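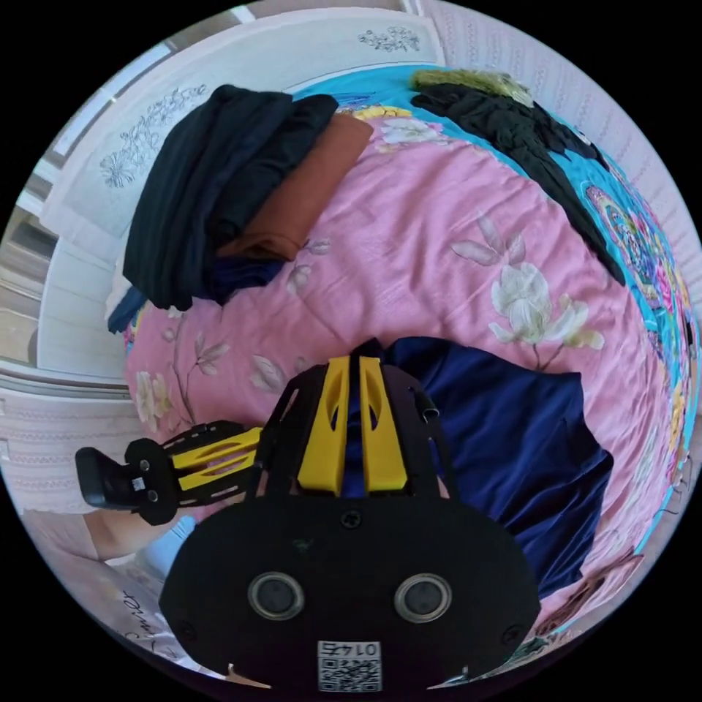
Brelleso Player Help – Transport & Storage Team

My mine carts stop halfway home when I walk away from them

Posted by Laiba Kiani, 02/01/2024

Hi all, I've been playing Brelleso since last March and I finally built a proper long rail line, from the salt mine at the east edge of my map back to my main storage barn. It's 1,202 tiles long, I laid every one of them by hand, and I was so proud of it for one whole evening.

The problem is the carts. If I ride along with them, everything works. They load at the mine, roll home, dump the ore into the chutes and go back out. But if I send them off and go do something else (usually feeding my goats, which are on the far north side), they never show up. I walk back along the line and find them just sitting on the track, full, not moving. Then the second I get close they start rolling again like nothing happened!

I've checked the boosters and there's one every 11 tiles, like the in-game book says. I tore up a stretch and laid it again. I tried fewer carts. I also tried putting a lamp at each booster in case it was a dark tile thing. No change at all.

I play on the Dumness server with two friends, if that matters. We have Arango installed for the extra chest sizes but no other mods. One of my friends says it's lag and the other says my track is cursed. I would really rather not move the goats.

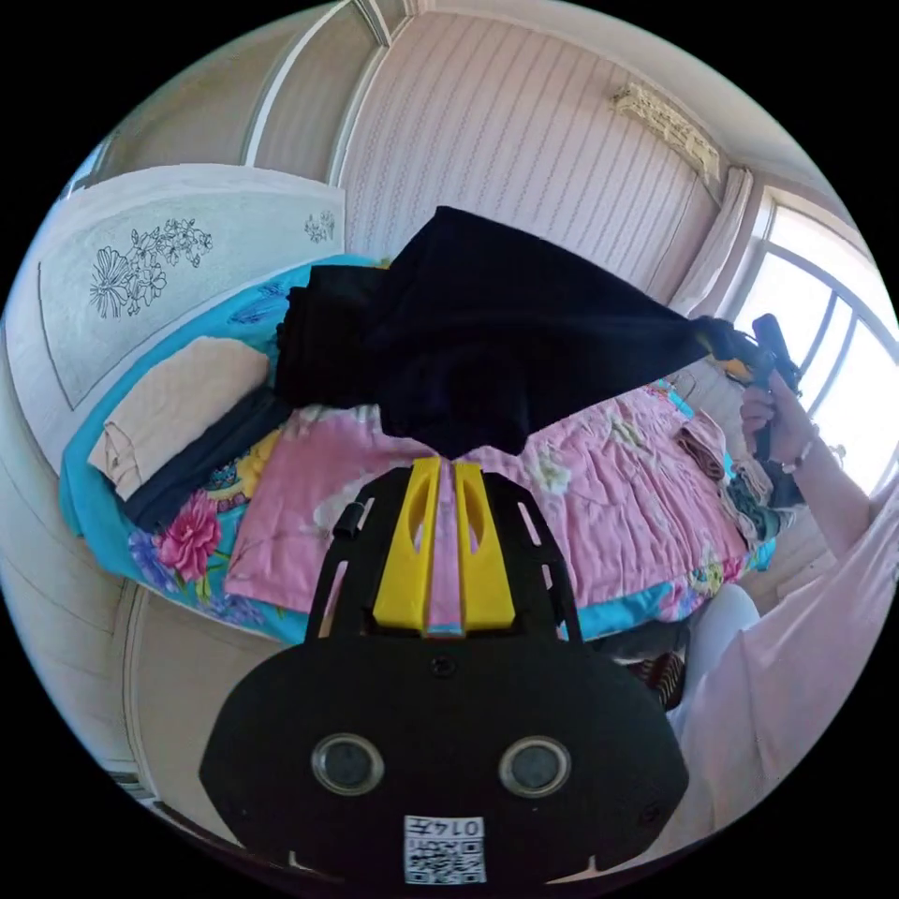 Replies to this post

Zarmeena Baloch

Not cursed! Your carts are falling asleep. I had this exact thing with a river barge and it drove me up the wall for days.

The game only runs the part of the map near a player. Everything outside that gets frozen exactly as it was, so a cart that rolls out of the live area stops dead wherever it happens to be. When you walk up, that piece of map wakes up and the cart carries on with whatever speed it had. Your boosters are fine, your spacing is fine, please don't tear up any more track.

What you want is a waystone. The plain kind keeps its own patch of map awake even with no player close by, as long as at least one person is logged in to the server. You make it at the mason's bench with slate and a Grirkico shard, and the shards drop from the blue crystals in the deep caves. Bring food, it's a long way down.

For a line as long as yours you'll need a string of them. I'd do it like this:

Put the first waystone at the mine, right next to the loading chute.
Hold the map open and turn on the patch grid, so you can see the squares the stone covers.
Walk toward home until you're in the last covered square, then place the next one there.
Leave one square of overlap every time. I skipped this on my first try and lost a barge in the gap for a week.
Finish with one at the barn, even if you think you're always near it.

Then send one single cart, go see your goats, and check the barn after. Don't send the full train first. If there's a gap, they all pile up in the same spot and you have to nudge them out one by one.

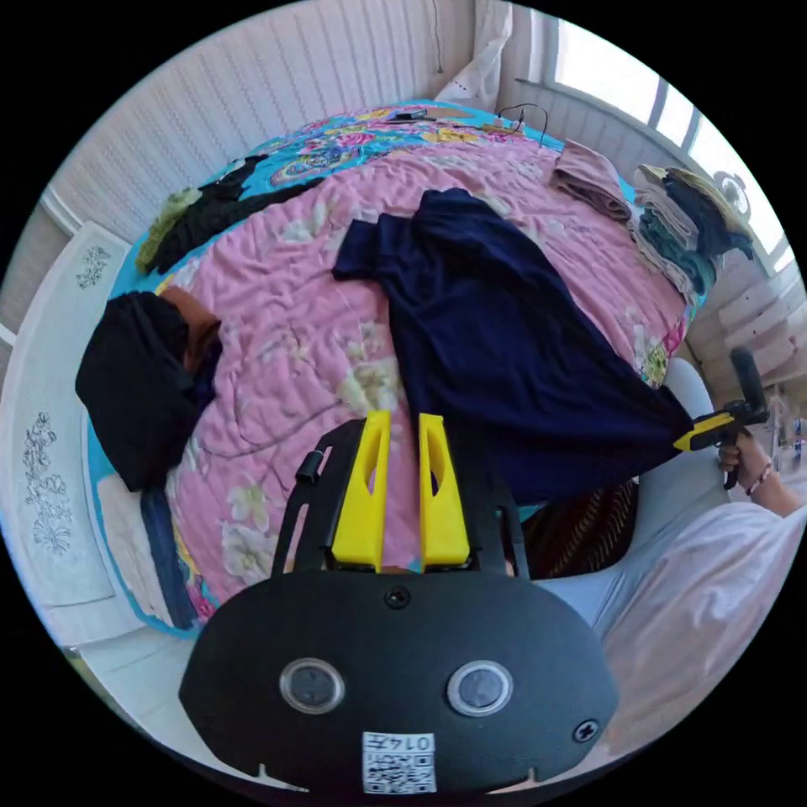
Pink quilt with cream and yellow flowers

Also ask whoever runs Dumness if there's a cap on waystones per player. The server I'm on has 50 and I've never gotten close, but some places set it way lower to keep things running smoothly. If yours is tight, your friends can place some for you – the stones don't care who owns the track.

Aarne Keskinen

just ride with the carts? thats what i do. put a seat cart on the back and go make a sandwich

Amna Niazi

Zarmeena has it right about the sleeping map, but I'd add one thing, because Laiba mentioned Arango. The big chests from that mod fill from the left side only. If your barn chutes feed them from the right, the chute clogs, the front cart can't unload, and the ones behind it stop too. From a distance that looks just like the sleeping problem. So if you put in all your waystones and the carts still stop, look at where they stop. Out in the fields means a gap in your stones. Lined up at the barn means your chutes.

My own barn holds 3,000 ore in the middle row alone and I still managed to clog it, so check that the chests aren't simply full! I felt pretty silly.

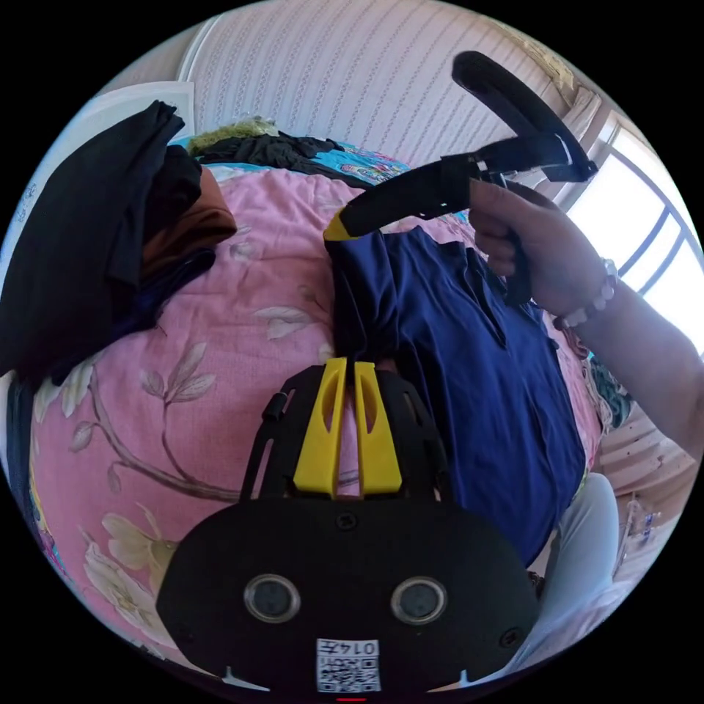 Gripper over the pink bedspread

And if you don't have enough shards yet, you can split the trip. Build a small drop-off shed at the halfway point and keep the carts running between the mine and the shed while you're mining. Then run the second half when you're home. It's slower and you need twice the chutes, but I played that way for most of a season and it was okay.

Laiba Kiani

Thank you both, and okay, thank you Aarne too. Two stones down so far and the first cart made it past the old bridge while I was with the goats!! I'm out of shards now so it's back to the caves tonight. My chutes do come in from the right, so I'll be turning those around as well.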